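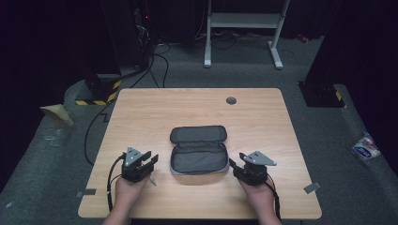 Butel Releases Version 3 of Londeck, Its Task Planning Software for Two-Armed Robots

New release adds a contact-aware planner, a shared timeline for both arms and a replay tool that runs on an ordinary laptop

May 13, 2021 — Butel today released version 3 of Londeck, the company's software for planning and controlling two-handed manipulation. The release is aimed at teams that teach robots from human demonstrations made with hand-held grippers, and that need those demonstrations to become motion plans a pair of arms can follow.

Earlier versions of Londeck treated each arm as a separate problem. A demonstration was split into a left track and a right track, a plan was made for each, and the two were lined up afterward. That worked well enough for moving a part from one bin to another. It worked poorly for soft or hinged items such as zippered cases, pouches and folding cartons, where one hand holds the item steady while the other does something to it.

Version 3 plans both arms on a single timeline. The planner looks for the moments when the two hands depend on each other and keeps those moments fixed, then fills in the motion between them. If one arm has to slow down to avoid a joint limit, the other waits for it.

"Opening a case is a good test," said Salamatu Mahama, who leads planning at Butel. "One hand has to hold the bottom down and the other has to take the lid all the way over. If the timing drifts by even a little, the case slides across the table and everything after that is wrong. We used gray cases on a light tabletop for much of the development work, and most of the bugs we fixed this spring were found there."

What is new in version 3

Shared timeline. Left and right gripper tracks are now stored together and edited together. Trimming the start or end of a demonstration trims both sides. Users can still export the tracks separately for older tools.

Contact-aware planning. Londeck now estimates when a gripper is touching an object and when it is resting on the work surface, using finger opening, gripper speed and the camera view. Segments marked as contact are planned at lower speed, with tighter limits on sideways motion. The marks can be corrected by hand in the timeline editor, and corrections are kept when a demonstration is planned again.

Hinge and lid models. The perception module can fit a simple hinge to a lid or flap from one demonstration. Users do not need a CAD model of the item. The fit is shown as a line over the camera view and can be moved with the mouse. Lids with more than one fold are not supported in this release.

Workspace check. Before planning starts, Londeck compares the recorded workspace with the robot's reachable area and lists the segments that fall outside it. In version 2 this check ran at the end, and a user could wait through a full planning job to learn that the table had been too far away.

Replay tool. Any demonstration can now be played back in a browser with both gripper paths, the camera view and the planner's contact marks side by side. The tool does not need a graphics card.

Testing

Butel tested the new planner on an internal set of 3000 demonstrations covering 17 tasks, among them opening and closing cases, sorting small packages and placing items into shallow trays. Every demonstration was planned with both version 2 and version 3. The company said 152 of them could not be planned by either version, in most cases because a gripper left the camera's view for too long. Those recordings are included in the test notes so that users can see what kind of motion still causes trouble.

Early access

Skorkness, a contract packing company, has been running a preview of the release since September. Its engineers use Londeck to prepare kitting jobs in which small items are placed in soft cases before shipping.

"Our people can show the job with the grippers and then look at the plan the same afternoon," said Gerardo Lo Presti, automation manager at Skorkness. "The editor is the part we use most. When the software marks a contact in the wrong place, we drag it to the right one and run it again. I would still like better handling of cables and straps, and we have told them so."

Butel said thin flexible items are being worked on for a later release and gave no date.

Supported hardware

Londeck 3 works with arms and grippers connected through Grasso, Butel's open driver layer. Hand-held grippers need a position track for each hand and a finger opening signal. One overhead or head-level camera is enough for the perception module, though the hinge fit improves with a second view. The software runs on Linux. The replay tool also runs on Windows and macOS.

Availability

Londeck 3 is available now to all customers with a current support contract, at no added charge. Projects made in version 2 open in version 3 and are converted the first time they are saved. Butel recommends keeping a copy of the original project, as converted files cannot be opened in the older version. Version 2 will continue to receive fixes for one year.

A trial license with the full planner and a small set of sample demonstrations can be requested through the Butel website. Universities and other teaching institutions may apply for a free license covering one lab — renewals are handled once a year.

About Butel

Butel develops planning, perception and control software for robotic manipulation. Its products are Londeck, for planning from demonstrations, and Grasso, a driver layer for arms, grippers and cameras. Its customers work in packing, light assembly and laboratory automation.

Press contact

Butel Communications
Review licenses, test notes and a full list of changes are available to journalists on request.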